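Wirkmont Community Kitchen: where we are in December

December
By Gøran Midtbø

Hi all, and thank you for the patience while I got this together. The grant runs through spring, so think of this as the halfway letter, with the boring bits left in.

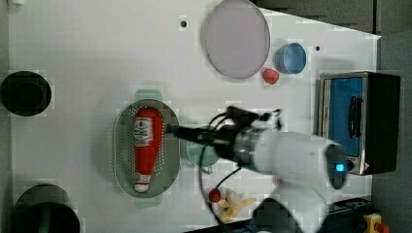

Cooking classes

We've run the beginner series twice now and the second round went a lot better than the first. In the fall I tried to teach knife skills, stock and bread in one evening, and people went home tired with half-baked loaves (literally, in two cases!). Now it's one dish a night. Soup was the big hit. I had a father and his teenage son who came to every session and argued the whole way through about how much salt goes in lentils, and they've already asked when the next round starts.

Attendance for the series so far is 216 visits, counting repeat people each time they come. The application said I'd report it that way, so I'm sticking with it, but if you'd like it by household I can pull that from the sign-in sheets. Give me a week, my handwriting is bad.

The family hour is still finding its feet. Four in the afternoon is too early for parents who work and too late for the little ones, who are ready for supper by then and let you know it. I'm going to try late morning after the holidays and see who shows up.

The stove

You asked about this on the phone, so here goes. The old range finally quit in the middle of a chili night, and we finished on two camping burners in the hallway. I got quotes from Drurier and from Berge. Drurier was cheaper on paper but wanted extra for the gas hookup and couldn't come for weeks. Berge gave us a refurbished six-burner with the hookup included, and that's the one I went with. It came to $800 over the equipment line. I moved that from printing, where we had plenty left, and I've attached the revised budget. Please tell me if you need a separate letter for the change. I couldn't find anything in the agreement that says so, but I've been wrong about forms before.

It's a lovely stove, by the way. The left back burner runs hot and we've all learned to keep milk off it.

Recipe booklet

Behind schedule, and that's on me. We have 36 recipes collected, most of them tested, and a stack of notes that say things like "cook until it looks like my aunt's." I've been calling people up to find out what their aunt's looks like. The plan is still to print 100 copies and hand them out free at the spring supper. Zuvus has offered to do the layout at a reduced rate if I get them clean text by the end of winter, so that's my own homework over the break.

One question for you: do you want your logo on the front or the back? I've seen both and don't mind either way.

What I'd like to change

Could we shift a little of the supplies money into child care during the evening classes? Three different people told me they'd come if they had somewhere to leave the kids, and I believe them. It wouldn't be much, one sitter per class, and the room next door is free most evenings.

I'm also still looking for a second instructor. I had the flu in the fall and we had to cancel a class, which I hated doing.

Receipts are in the folder I'll send separately, sorted by month except for the grocery ones, which are sorted by store. Call me if anything looks off. Mornings are best, before ten.

Gøran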